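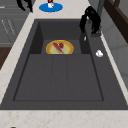 What does the Vaslow study claim?

The claim is narrow. A policy trained only in a simulated kitchen, and scored only in that same kitchen, finished more sink and counter tasks when it was trained with the Rai relabeling method than without it. Everything beyond that is somebody's hope, including ours on a good day.

How many runs is that based on?

874 scored runs over 28 tasks. The tasks are close cousins of each other, so please don't read 28 as 28 separate skills. Swap the plate for a bowl and we called it a new task. Omolara Uzor argued against counting that way and I think she was right.

Does Rai beat the baseline on every task?

It doesn't. It came out ahead on 21, level on one and behind on 6. The ones it lost mostly involve food with an awkward outline, where the object tips or slides during release.

Who decides that a run succeeded?

A script. It checks where the object's center ends up and whether it has stopped moving. A piece of food lying partly over the rim of a plate can pass that check, and a person clearing up a kitchen might not agree. 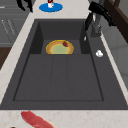 Elie Azar rescored a batch by eye and was stricter than the script on both methods. The gap between them got smaller. It didn't close, but anyone quoting our headline result should quote the smaller gap next to it.

Is the food physics any good?

Good enough to grasp, poor for anything else. Every item is a rigid shape with a picture of food wrapped around it. Raw meat doesn't sag and nothing sticks. If your interest is in soft or slippery objects, this work has very little to tell you.

Will it work on a real arm?

We don't know. Faisal Kiani tried a short transfer test at the Berham lab in January and stopped when the camera calibration drifted. A test that was stopped is no evidence either way – please don't cite it as a failure, or as promising.

Couldn't the gain come from extra training time?

Some of it could. Relabeling gives the policy more usable examples per hour, and the baseline was never given the same number. Kirsty Gunn is running the matched version on the Urham cluster. Until it finishes I would hold off on saying why Rai helps.

Can I get the runs?

Yes, failed ones included. Write to Reece Hebden and say whether you want the full logs or only the scores.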